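双腕でペグ挿し、ケーブルの逃がし方
自作ロボット掲示板 > 製作記

lolla_159
共同工房で組んでいる双腕の途中経過です。白い板に青い部品を並べ、穴に入れる作業をやらせています。小さいペグはつまめますが、差し込みの角度が決まりません。

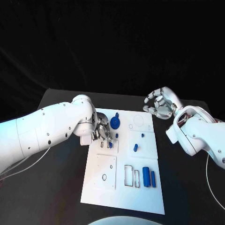
左手で青いペグを保持

fendholm
指より手首の問題では。ケーブルに引かれていませんか。うちは腕の下に垂らしていたとき、3ミリずれました。

lolla_159
左右とも下から出して机に這わせています。長さは600ミリ。引かれるほど張ってはいないはずです。

Peng
ケーブルは関係ないと思う。穴の面取りが先。角が立っていたら人の手でも引っかかる。

fendholm
面取りは賛成ですが、それだと角度ずれの原因が残ります。肘を曲げた姿勢と伸ばした姿勢で、手先の位置を測り比べてください。

lolla_159
配置がわかるものも貼ります。黒い布は背景用です。太い円柱と細い円柱は板の右手前に置いています。

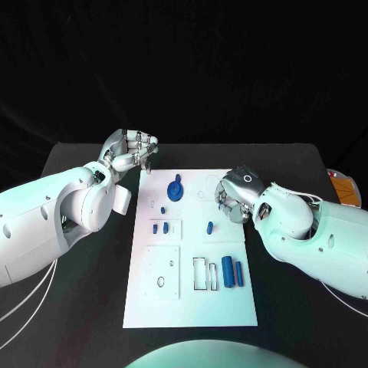 部品と両腕の配置

urrego185
円柱は寝かせるか立てるかで持ち方が別になるので、ペグが片付くまで外したほうが楽です。

Peng
外さなくていい。同じ置き方で繰り返さないと比較にならない。

lolla_159
円柱は残します。面取りした板を6月に刷り直して、その前に肘の姿勢を変えて測ります。数字が出たらここに書きます。

fendholm
測るときは片腕ずつで。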